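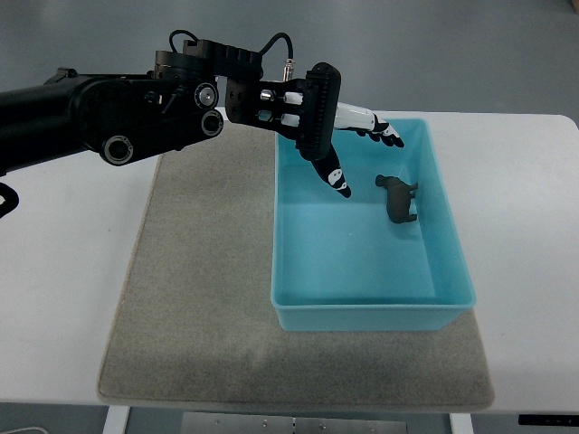 The arm and hand over the plastic bin at the Tornstead shared workshop.

Members of shared workshops are often asked why anyone should build a robot to move small objects when a person can do the same job in a second. The question is fair, and workshops that spend common money on such projects owe their members a serious answer. It is the view of this publication that the work deserves a bench, a budget and, above all, a fixed place on the calendar.

The Tornstead project, known to its builders as Dralden, was given 30 hours of bench time in its first term and used 36. Critics have pointed to the overrun. Most of it went into cable routing and the wrist mount, which had to be rebuilt before the fingers could be tested at all. A commercial lab would have absorbed that time without comment. A shared workshop posts its hours on the wall, and it should continue to do so.
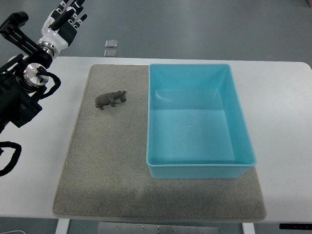 The choice of task also matters. A toy hippo, a plastic bin and a felt mat cost very little, and any member can understand what a good result would look like. Larger demonstrations attract visitors, but they are hard to repeat and harder to judge. A small task can be run again the next evening by a different member, with the same objects, and the two sets of notes can be compared.

There are real objections. A table given over to one build is a table that others cannot use, and the Tetimberg workshop, with 51 members and 2 large benches, decided in June against hosting a similar project. That decision was reasonable. Workshops of that size should not feel obliged to follow Tornstead.

Where there is room, however, the terms should be plain. The builders should publish their wiring notes and parts lists, keep a record of failed attempts along with the good ones – and open at least one session each month to members who have never touched a motor controller. Tornstead has agreed to the first two conditions. It should now agree to the third.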